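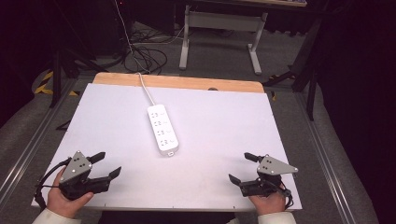 Leaving things on standby costs next to nothing these days, I was told at work, and going round switching them off at night is a waste of effort. I've had the opposite drummed into me since I was a child, so now I don't know who to believe.

We rent a two-bedroom flat on the Wetow estate. Most of what we own that plugs in is in the living room: television, Jerkance set-top box, games console, printer, a speaker and two lamps. My January bill was higher than I expected and I'm looking for things to cut before I start turning the heating down. Is standby worth bothering with, and is it all right to switch everything off at the extension strip? I'm worried the set-top box will lose its recordings.

posted by northlanding, Home and Bills

3 replies

pipkin_44

Switch it all off. I do it every night and my bills are low.

coldtap

It depends what the things are, so measure them first. I borrowed a Tivska plug-in meter from the library and left it on each item overnight. My television used so little on standby that the meter showed zero. The old amplifier used more than everything else in the room put together, and I'd never have guessed it.

With everything in standby my living room came to 38 watts. Over 1,000 hours that is 38 units of electricity, and there are well over eight thousand hours in a year. Multiply by the unit rate on your bill and you have your answer. Ignore the standing charge, you pay that whatever you do.

On the set-top box, recordings are kept on the disk and mine have survived being switched off for a fortnight. You will miss anything due to record while the power is off. It also takes a few minutes to start up in the morning, which annoys the rest of the household. I gave in and left that one on.

I'd get a strip with a button for each socket. Then the box can stay on and the rest can go off. Check the button when you press it, as mine are easy to catch with a foot. 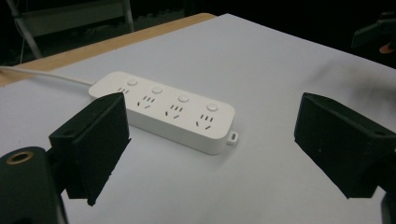 What to leave switched on

Fridge and freezer, obviously. The router if your phone or alarm depends on it. Inkjet printers should be turned off with their own button first so the head parks properly, and after that you can cut the power. The same goes for the console: shut it down from the menu and wait for the light to go out.

Don't put a heater on the same strip. Even a small one rated at 500 watts is better in its own wall socket, and the bigger ones certainly are. I had a plug go brown at the pins that way.

If your January bill was an estimate, send in a reading before you do anything else. Mine was out by a long way last winter. 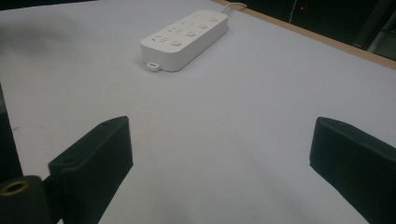 Kaewkla Community Help, Household Energy Desk

Coldtap's sums are right. We would add that standby is rarely the reason for a sudden jump in a bill. In a rented flat the first thing to look at is the hot water, particularly an immersion heater left on all day or a timer that has slipped after a power cut. An electric towel rail is another one people forget.

Compare your January reading with the one from the same month last year, if you have it. If you moved in more recently, take a reading at 11 at night and another when you get up. That gives you the overnight use with very little running, and you can work back from there.

Plug-in meters can be borrowed from the desk for a week at a time. Bring a recent bill as proof of address. We can't lend to people outside the Kaewkla area, but most libraries nearby have one or two.

northlanding

Thanks, all. The bill was an estimate. I've sent a reading and put my name down for a meter.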